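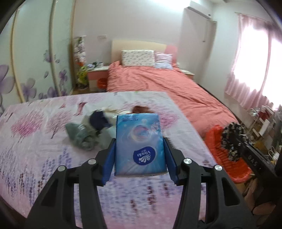

3.2 Upkeep of the hand-held gripper

The hand-held gripper was maintained on a fixed schedule throughout the collection period. Early trials showed that most unusable recordings could be traced to the jaws, so the schedule is built around them. Each gripper has two angular black jaws with a blue grip pad on the inner face of each. The pads are the only parts meant to touch the object being handled, and they wear faster than anything else on the tool.

Pads were inspected after every 200 grasps. The operator closed the jaws on a strip of plain paper and pulled it lengthwise by hand. If the paper slid out without resistance, both pads were wiped with a damp lint-free cloth, left to dry and tested again. A second failure meant replacement. Pads were always changed as a pair – a new pad facing an old one closes slightly off centre, and light objects then rotate as they are lifted. Old adhesive was scraped off with a nylon blade. Metal scrapers were tried in the first week and marked the jaw faces.

Soft packets turned out to be the most useful working check on pad condition. Figure 2 shows a blue Vinda tissue packet held between the pads above a quilted bed. A packet of this sort gives way under the jaws, and a worn pad tends to let one corner creep. We asked operators to pick up a tissue packet at the start of each session, hold it for a slow count and put it down again before recording began. Any creep was written in the log and the paper test was brought forward.

The screws on the gripper frame were the second source of trouble. Four round heads are accessible from the camera side, two on each side of the jaws (Figure 2). During the pilot these were tightened only when an operator noticed play, by which time the jaw alignment had already shifted. From 4 Mar 2021 they were checked before each session with a short hand driver and tightened in a diagonal order. Paint marks were added across the head and frame of the grippers kept at the Parry site so that movement could be picked up at a glance. The marks wore off under handling and had to be redone in July.

The camera was cleaned last. Dust and fibres from bedding and clothing collected on the lens in home settings much more than on the bench, and they show as soft grey spots against a bright window or a pale wall. A blower was used first and a dry microfibre cloth only if spots remained. Operators then recorded a short clip with the jaws fully open and fully closed. The clip was compared with the reference for that gripper, and if the closed jaws no longer met at the same place in the image the tool was withdrawn and recalibrated.

Logs were kept on paper and entered into the Kellari database by Lowri Jenkins and Kausar Khokhar. Each entry gives the gripper number, the grasp count at inspection, the result of the paper test and any part replaced. Entries with no grasp count were left out of the wear analysis in Section 4, although the recordings themselves were retained. Spare pads came from one batch, stored flat in a closed box away from direct sunlight.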